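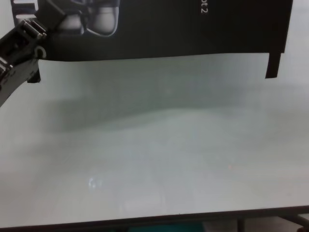
Altgate > News > Press releases

News Events Framing Visit Contact

Altgate opens its poster framing room to walk-in visitors this March

Altgate, the print and framing shop on the ground floor of the Gavalas building, is opening its back workroom to the public for the first time. Starting in March, anyone with a rolled-up poster and a spare hour can come in, borrow a table and go home with something ready to hang!

The new program is called Rarari, and it grew out of a question the shop hears at the counter all the time: can I do this myself? Yes, you can, and it's a lot of fun once you have a big clean surface to work on. Visitors bring their own print or pick one from the shop's drawers, choose a frame, and get help from the staff whenever they want it (or get left in peace, if they prefer).

"Large posters are wonderful and a little bit stubborn," says Evangelia Sfakianakis, who runs the workroom. "They sag in the middle, they curl at the corners, and a dark one will show you every fingerprint. I still get a thrill when a sheet finally drops flat inside the border and you see the whole design."

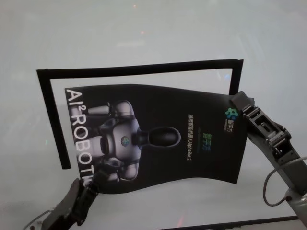
Sessions begin with the frame laid flat on a pale tabletop, where a black border is easy to see against the surface. From there it's a matter of turning the print the right way around, holding it by its edges and lowering it slowly. Staff will show how to let a flexible sheet bend gently without creasing, and how to line up one side before letting go of the other. Black prints with bold white lettering are a favorite for practice, as straight lines of type make it easy to tell when the sheet is crooked.

The workroom will also show a wall of framed posters lent by Wiroria, a collectors' group with a soft spot for technology and science fiction graphics. The group owns 817 posters in all, and 215 of them will take turns on the wall through the spring. Robots feature heavily, along with rockets, radios and one much-loved series on deep-sea diving.

Rarari sessions run in the afternoon, with doors opening at 2 p.m. Tables can be shared by up to three people, and children are welcome with an adult. There is no charge for using the room; visitors pay only for the frame and any extra materials. Posters should be brought rolled, please, never folded. Questions about very old or fragile prints are best sent to the shop ahead of time so that Evangelia can set aside a quiet table.

Press contact: Evangelia Sfakianakis, Altgate workroom

© Altgate. All rights reserved. | Contact | Back to top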